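Gullville Tenants' and Homeowners' Association
Minutes of the regular meeting, 2019-02-20
Held in the back room of the Gullville branch library

Present: Remedios Manalo (chair), Dexter Dela Peña, Jocelyn Dela Peña, Natália Beneš, Faith Kashindye (minutes), and residents as signed in.
Apologies: none received.

1. Minutes of the January meeting

Approved with one correction. Item 4 said that Dexter Dela Peña "supported" the water meter program. He asked that this read "did not object to hearing more about." Corrected and signed.

2. Matters arising

The broken light on Catacutan Street is still broken. The town's reply to our letter says the repair is "scheduled," the same word used in the reply before it. Jocelyn Dela Peña will write again and ask for a date. Remedios Manalo suggested that she ask for the name of a person as well.

The bench outside the pharmacy has been put back. It faces the wall. The meeting was split on whether to complain, given how long it took to get any bench at all. Left for now.

3. Smart water meters

This took up most of the meeting.

Remedios Manalo summed up for those who missed January. The town wants to replace the water meters on the east side with meters that send in readings by radio. The supplier is Jukex. Residents would look up their use on a website and phone app made by a second company, Futik. The town says there is no charge for the new meter. The letter that came with the brochure says there is no charge "at the time of installation." Natália Beneš asked what happens after the time of installation. No one present could say.

Dexter Dela Peña had read the brochure all the way through and went over his notes. His main points:

The brochure says homes with the new meter "save up to" a certain share of their water. He pointed out that "up to" includes zero. It doesn't say how many homes were looked at, for how long, or whether anyone else had checked the result.

The leak alert is the part most residents seem to like. It works by watching for water that never stops running overnight. He thinks this is probably sound, but a running toilet can be heard without a radio. Jocelyn Dela Peña said theirs had run for weeks and he had not heard it. Noted at her request.

The meter has a battery sealed inside. The brochure gives its life as "long." When the battery dies the whole meter is replaced, and the brochure doesn't say who pays.

A resident from Catacutan Street said that her sister's town had put in meters of this type and that bills went up. Dexter Dela Peña asked whether the bills went up on account of the meters or whether the rate went up in the same year. She did not know and agreed to ask. The chair said the meeting should be as hard on stories against the meters as on the brochure, and that we would look foolish in front of the town otherwise. There was some grumbling about this.

Another resident said that old meters tend to run slow as they wear, so a new meter of any kind could mean a higher bill for the same water. Several people found this more convincing than anything about radio waves. Natália Beneš said that if this is true the town must know it, and it should be in the letter.

On radio waves and health: one resident is worried. The chair said she had no reason to think a short signal from a box by the curb did more than a phone in a pocket, but the question could go on the list. It went on the list.

4. Account pages and privacy

Natália Beneš had gone through the Futik sign-up pages and reported what they ask for. Name, address and account number were expected. The form also asks for the number of people in the home, whether there is a pool, and a cell phone number, and it won't go to the next page if the phone number is left blank. She asked why a water bill needs a cell phone. The page says it is "to serve you better."

The privacy page says that readings may be shared with "partners." The partners are not listed. An hourly reading shows when a family gets up, when they are out and when they are on vacation. Monthly readings don't. She asked whether the town needs hourly readings to send a bill every quarter. The meeting thought it did not.
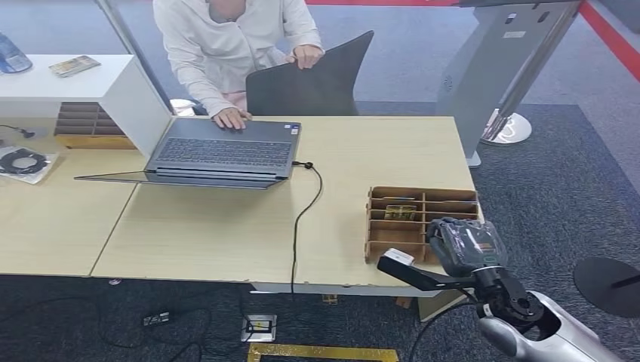 At the laptop.

Faith Kashindye asked if a resident could keep a paper bill and never open the account. The letter says that paper bills will be "available on request." It doesn't say if there is a fee. Remedios Manalo recalled that paper bills from the trash service were also available on request, and that a fee was added the next year.

A resident said all this was a lot of fuss over water, and that he would be glad not to have someone walking through his flower bed to read the dial. The chair thanked him and said that was a fair point and the first one in favor that did not come from the brochure. Dexter Dela Peña said the meter reader comes four times a year. The resident said he steps on the flowers four times a year.

There was a longer exchange about whether residents can refuse. The letter says "participation is encouraged." The town clerk, when phoned, told Jocelyn Dela Peña that it was required. When she phoned again a different person told her it was optional until further notice. She has kept notes of both calls. The chair said that we should not tell anyone it is optional, or that it is required, until we have it in writing.

5. Motion on the meters

Moved by Natália Beneš, seconded by Jocelyn Dela Peña: that the Association take no position for or against the meters until the town has answered in writing.

Dexter Dela Peña wanted the motion to say "answered the questions" and not just "answered," in view of the street light letters. Accepted by the mover.

Questions to go to the town:

Who pays for the meter when the battery runs out?
Is the program required, and under what rule?
Will there be a fee for paper bills, now or later?
Who are the partners, and what do they get?
Can readings be set to monthly at the resident's request?
Were the old meters tested, and did they run slow?
What are the radio levels, and who measured them?
Where does the savings figure come from?

The motion carried with 3 against. One of those against asked that it be recorded that he is against the meters and not against the questions. The others gave no reason.

6. Offer of a speaker

Futik has offered to send someone to our next meeting to "walk residents through the benefits." Opinions differed. Natália Beneš would like to put the privacy questions to a person who works there. Dexter Dela Peña expects slides. He asked who will be in the room to give the other side, and whether the speaker is paid by how many people sign up.

Agreed to accept on these terms: no more than half the time for the talk, the rest for questions; no sign-up sheet passed around; our questions sent ahead so that "I'll get back to you on that" can't be used for all of them. Remedios Manalo to reply.

7. Parking by the library

The painted lines are so worn that people park where they like. The town's plan is to study it. Jocelyn Dela Peña asked what there is to study about paint. A resident said the study is meant to look at whether the lot is big enough. The chair asked for a copy of whatever has been written so far, if anything has.

No vote taken.

8. Spring cleanup

Gloves and bags are left over from last year and are in Remedios Manalo's garage. The town has promised a truck. It promised one last year as well, and Dexter Dela Peña ended up making 2 trips in his own car. He is willing to do it again but would like to be told beforehand this time. Natália Beneš will ask for the truck in writing.

A resident offered a trailer. Accepted with thanks, whether or not the truck comes.

9. Any other business

Someone is going door to door on the east side offering free tests of tap water. Two households let him in and were told their water was poor. He then offered to sell them a filter. The chair asked residents not to sign anything at the door and to ask for the test result on paper. One of the households asked for it and he said it would be mailed. It has not come.

The library would like the chairs stacked along the window side from now on. The heating in the back room goes off before we finish, and Faith Kashindye will ask if it can be left on later.

10. Actions

Remedios Manalo: reply to Futik; send the list of questions to the town.
Jocelyn Dela Peña: street light letter; type up notes of the phone calls to the clerk.
Natália Beneš: copy of the privacy page with the date on it, in case it changes; truck request.
Dexter Dela Peña: ask Jukex directly for the battery life in years.
Faith Kashindye: heating; copies of these minutes for the library board.

Next meeting at the same place, date to be posted on the library door.

Minutes taken by Faith Kashindye. Subject to approval at the next meeting.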